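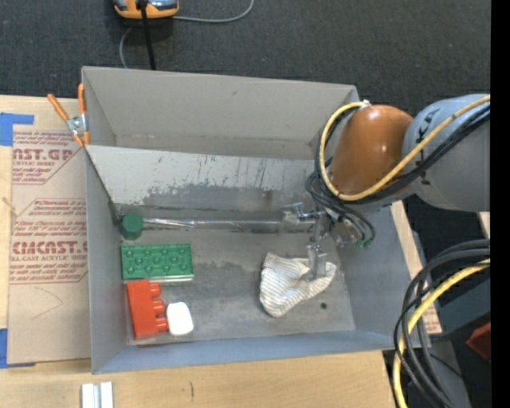
A striped cloth in a gray metal bin.

Ticket Watch: the Pluvaren "farewell" that keeps coming back

Pluvaren added two more nights in July, which makes this the second farewell run they have sold us. I bought into the first one. I cried at the first one, in the upper balcony, next to a man eating nachos. So forgive me if I read the new announcement with one eyebrow up.

The wording has changed a little. Last time it was "the final shows." Now it is "the final shows in this format," and when I called the promoter, Skindus, to ask what a format is, a pleasant person told me more would be shared soon. That was Monday. I am still waiting.

Then there is the money. Seats went on sale through Drustovix with a "from" price that a few readers managed to find and most did not. Nikola Ostrowski of our Southside readers' group was number 1546 in the line and got to the seat map 14 minutes after it opened. Every cheap section was gray. The same rows showed up on resale before lunch at twice what they had cost. Drustovix says it has limits in place to stop that. I would love to see them working.

Benedicta Asamoah wrote in to say I am being unfair, and that a band with this many hit songs can say goodbye as often as it likes. She has tickets and is happy, and she makes a decent point about the new drummer. Anwara Wijesinghe also wrote in, to ask whether her refund from the canceled spring date at the Badawi will ever show up. Skindus told her to ask Drustovix. Drustovix told her to ask the venue. If you are stuck in the same loop, send us your order confirmation and we will add you to the list King-fai Chang is putting together.

If you still want to go, check the box office window at the Badawi before you pay a resale price. It opens at noon, there is no online fee, and held seats are sometimes let go late on the day of the show. Read the fine print on the "memory package" too. As far as I can tell it is a lanyard.

Houda Bennani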